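Home » Around the House » Selling & Decluttering
14 replies | 309 views

**Selling off mom's jewelry and watches – flat price or one by one?**

**rochelle_ruawai**
Ok so moms moving to a smaller place in February and handed me all her jewelry to get rid of. Mostly costume stuff, couple of watches. Lady at the Arruda flea market offered 200 for everything, cash, gone Tuesday. Or I list it piece by piece and it takes over my life. What would you do

**pennyjar6**
Take the 200. Did this with my aunt's things, spent whole evenings answering "is this still available" and cleared maybe 6 bucks a necklace.

**NathalieW**
No no no. Don't sell as a lot untill you've checked clasps and backs for stamps. 925, 14k, anything. One decent chain can be worth more than her offer. My order would be:

1. Pull anything with a stamp. Cheap magnifier is fine.

2. Watches go separate, always. Buyers want the face and the strap holes, if the strap's worn say so up front.
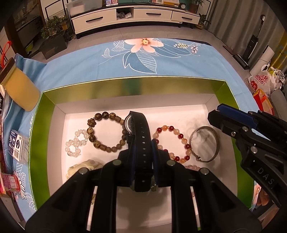

3. Whatever's left, sell in bundles of 6. Brooches together, beads together.

4. THEN call the flea market lady and offer her the leftovers.

**pennyjar6**
Thats a month of work for what, an extra 40 bucks?

**NathalieW**
Or an extra 300. You don't know till you look – that's my whole point. Dealers aren't offering 200 to be nice.

**gus_in_the_garage**
Kinda with penny on this one but agree on the watches. New battery before you list. Ticking ones sell, dead ones get lowballed. And don't polish anything, learned that the hard way

**rochelle_ruawai**
Ok found a 925 on two bracelets already, so flea market lady can wait. Anyone used Jendell for shipping small stuff or just regular mail?

**gus_in_the_garage**
Regular mail, padded envelope, tracking.

Filed under: Decluttering, Secondhand, Family Stuff
Shares: 6

Comments (3)

**tansy_b:** ask your mom first which ones she wants back. mine cried over a pin

**Dale R.:** 200 is a lowball

**mopsy:** what did you end up getting for the bracelets??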